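Handgreifer Flakton – Bausatz und Einzelteile

Ausführung: Griff, Parallelmechanik, zwei Finger, Pads in Blau
Ausgabe: 3
Preis Bausatz komplett: 316 Euro
Preis nur Druckteile und Schrauben: auf Anfrage
Lieferzeit: im Januar wieder, bis dahin Warteliste

Den Flakton hab ich ursprünglich nur für mich gebaut, am Küchentisch, mit einem Drucker, der nach jedem dritten Teil neu eingestellt werden wollte. Ich wollte Greifbewegungen aufzeichnen, ohne mir gleich einen ganzen Arm in die Wohnung zu stellen, und die fertigen Handgreifer waren mir entweder zu schwer oder zu teuer (oder beides, danke auch). Dann hab ich ihn in unsere offene Werkstatt Ellcombe mitgenommen, und ab da hatte ich ihn eigentlich nie mehr für mich allein. Inzwischen ist das die dritte Ausgabe, und die verkaufe ich jetzt als Bausatz!

Was drin ist: der Griff in zwei Halbschalen, die komplette Fingermechanik, ein Satz Schrauben und Lager, vier Pads (zwei zum Montieren, zwei als Reserve) und die gedruckte Anleitung. Kamera und Halter sind nicht dabei, dafür liegt die Lochplatte bei, auf die so ziemlich jeder kleine Halter passt.

Gewicht zusammengebaut ohne Kamera: 591 Gramm. Die zweite Ausgabe lag bei 909 Gramm, und glaubt mir, nach einer halben Stunde merkt man jedes davon im Handgelenk. Den Unterschied machen vor allem die neuen Seitenteile, die alten waren einfach massiv durchgedruckt, weil ich es nicht besser wusste.

Zu den Pads werde ich am häufigsten gefragt. Ich gieße sie selbst, die Form ist gedruckt und poliert, und die Mischung hab ich von der weichen Sorte auf eine mittlere umgestellt. Die weiche war herrlich griffig, hat aber an Folie geklebt wie verrückt, und genau Folie ist ja das, woran man üben will: Tütchen, Riegel, Bonbons, alles, was knistert und nachgibt. Holzklötze greift jeder. Eine Snackpackung, die schräg auf zwei anderen liegt, ist eine ganz andere Nummer – da muss der Finger irgendwo dazwischen, ohne alles mitzuschieben. 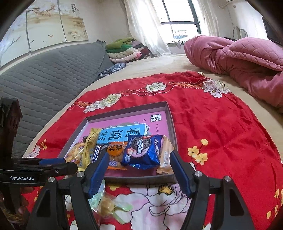
Flache Schachtel, bunt gemischte Packungen und weit geöffnete Finger, meine liebste Übung.
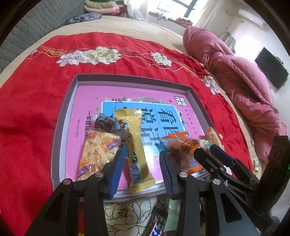
Text und Bausatz: die Werkstattecke von Ellcombe, Abteilung Greifer

Eine Schachtel mit niedrigem Rand kann ich euch für den Anfang wirklich ans Herz legen. Der Rand zwingt euch, den Greifer von oben zu führen, und ihr seht sofort, wenn ihr zu flach ankommt. Stellt sie ruhig mal aufs Bett statt auf die Werkbank! Der weiche Untergrund gibt nach, die Schachtel kippelt ein bisschen, und schon ist die Aufnahme viel näher an dem, was daheim so passiert. Große, steife Packungen würde ich erst mal an der schmalen Seite nehmen. Längliche Riegel gehen am besten quer über die Mitte, die gezackten Enden lasst ihr in Ruhe, die verhaken sich gern in den Rillen der Pads.

Zum Zusammenbau: 20 Schrauben, ein Inbusschlüssel, ein gemütlicher Abend. Die Gelenkschrauben bitte nur so fest anziehen, dass die Finger von allein wieder aufgehen. Wer sie festknallt, hat einen sehr hübschen Briefbeschwerer (ist mir passiert, zweimal). Einen Tropfen Schraubensicherung auf die Gelenke, auf die Griffschalen nicht, die wollt ihr später noch mal aufmachen.

Für die Auswertung nehme ich Drekingate, das kleine Programm aus unserer Werkstatt. Es liest die Fingeröffnung aus dem Video und schreibt sie in eine Tabelle, mehr macht es nicht. Es mag keine harten Lichtwechsel – bei einem hellen Fenster im Hintergrund stelle ich die Belichtung fest ein, sonst pumpt das Bild bei jedem Schwenk. Spiegelnde Verpackungen und glänzende Hefte sind auch so ein Thema, da hilft es, die Schachtel ein Stück zu drehen.

Wer noch die zweite Ausgabe hat: Die neuen Pads passen, die Seitenteile leider nicht. Ich hab lange probiert, das kompatibel zu halten, aber die Achsen sitzen jetzt enger zusammen. Den Adapter Fukuda, mit dem man den Griff an einen Tischarm schraubt, gibt es weiterhin, der passt an beide Ausgaben und kommt ohne Schrauben.

Farben: Mechanik nur in Schwarz, Pads nur in Blau. Rot hatte ich mal, die Charge war nach zwei Wochen klebrig.

Abholen könnt ihr in der Werkstatt, am liebsten abends ab 18 Uhr, Versand geht auch. Bitte schreibt bei der Bestellung dazu, ob ihr mit rechts oder links greift, dann lege ich die passende Griffschale bei.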